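# Two-Hand Gripper Build: the questions I keep getting

Last updated 25 August 2020. I've been building a pair of hand-held grippers at home, and since I posted the parts list my inbox has filled up with the same handful of questions, so I'm putting my answers in one place.

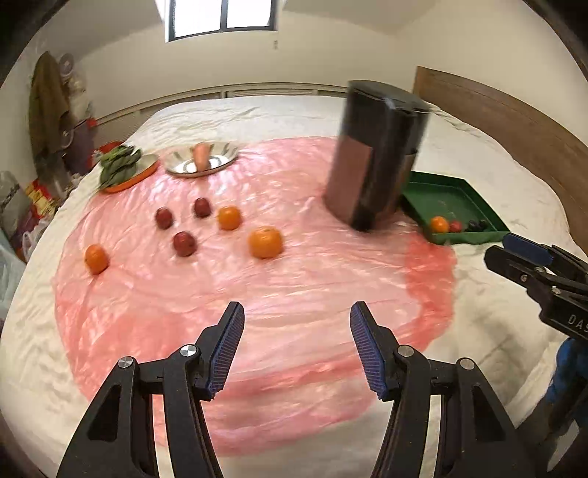
The short version of the project, for anyone who landed here from a search: you squeeze a handle, the jaws close, a camera records what they do, and later I try to get a cheap arm to copy the motion. I call the whole thing Plunley. It's named after nothing, I just liked the sound of it.

### Do I need a workshop for this?

No! I did nearly all of it in an apartment. The only part I took elsewhere was drilling the linkage bars, and that was because my neighbors had suffered enough. The Cusby shared workshop let me have the drill press for an evening. If you have a decent hand drill and a lot more patience than I do, you could skip that too.

### Why do the jaws use linkages? Wouldn't a simple hinge do?

I started with a hinge (version one, rest in peace) and the pads met at an angle, so anything round squirted out the front like a bar of soap. With two bars per side, the pads stay close to parallel all the way through the squeeze. It's more pivots to line up and more places for slop to creep in, but round things stay put a lot better.

### What are the pads made of?

Soft printed rubber-ish filament, ribbed on the gripping side. Print them slow. I mean really slow, slower than you think is reasonable. My first batch looked like chewed gum. The ribs matter more than the exact softness, and I wouldn't go fancy on the material until you've got the shape right.

### Why practice on fruit?

It's cheap, every piece is a slightly different size, and it tells on you when you squeeze too hard. A plum with a dent in it is very clear feedback. I tried wooden blocks for a month and got great at picking up wooden blocks. Moving fruit over to a tray is about as simple as a task gets, and it still took me ages to do it smoothly.

### Should the surface be hard or soft?

Learn on a hard table, then try something with give, like a mattress. On a soft surface everything sinks a little and rolls toward whatever you're leaning on, so the motions come out different and you want some of both in your recordings. Put plastic down first if you like your sheets. Thin plastic does bunch up and catch on the lower finger, so approach from a bit higher than feels natural.

### How many recordings do I need?

More than you want to hear. My first attempt at training used 28 and the arm mostly waved hello. At 570 it could go to the right spot and close. I'm aiming for 1,000 by November, and I'll post the results whether they're good or embarrassing.

### Is one gripper enough to start?

Yes, please start with one. Two hands are lovely for things like steadying a dish while you put something in it, but every problem you have with one gripper you will then have twice, mirrored. I built the second one after the first had survived a few weeks without losing a pin.

### My pivots keep loosening. Help?

Ah, the big one! I went through 4 kinds of fastener. Plain screws back themselves out after enough squeezing. What finally worked was metal pins with a snug fit and a tiny washer on each side. Ragnvald Dalen wrote to me suggesting a drop of thread locker on whatever screws are left over, and he was right - I haven't had to retighten one since. Let it cure overnight before you touch it. (I didn't, the first time.)

### My video is blurry. Is it ruined?

Probably not. A little blur when you swing your hand across is normal, and I keep those clips. What I toss is anything where the pads are smeared right at the moment they close. Moving slower helps, and so does more light. Watch out for windows, though. A bright one behind your objects will make the camera darken everything you care about, so turn around or draw the curtain.

### Where are the files?

The drawings are in the Horkirmont folder on my downloads page. Take the newest set, the older ones have a bar that's too short and the jaws won't open all the way. If you print a left side, remember to mirror it. Two people have written to me with two right sides, and I can't laugh, I did it too.

### Can I buy one from you?

Sorry, no. I barely keep up with my own repairs. I'm happy to answer build questions by email, just send a photo of the linkage with the jaws fully open and tell me which drawing set you used.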